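Suvivard > Tips > Paperwork > Medical bills
September – Suvivard household desk

Quick one this month, open enrollment is coming and everybody's drawers are full.

Don't pay off the first envelope. Wait for the explanation of benefits, put the two side by side, match the date of service. Then pay. Mine said $1748 from the clinic, plan said I owed $43. One phone call, 18 minutes on hold.

Write on the bill itself – date you called, who picked up, reference number. Sticky notes fall off. Pen dosen't.

Deductible: keep a running total inside the folder cover. When you get to 2000 or whatever yours is, circle it in red. Check it against the plan's website once in a while, Sunday night is good.

Pharmacy receipts fade. Copy them the same week. 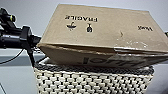
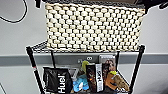
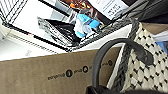 Old claims next. Sort by person first and then by year, newest in front, and staple each bill to its its explanation. Anything still in dispute stays in the kitchen. The settled stuff can go in a woven basket on a wire shelf, like the one in the second picture, with the year on a tag. Denial letters get their own folder – appeal deadline on the front, big.

Recent tips
Fivside pill sorter, washing it
Reading a Brukora plan summary
Fujimoto label maker, jams
Flexible spending leftovers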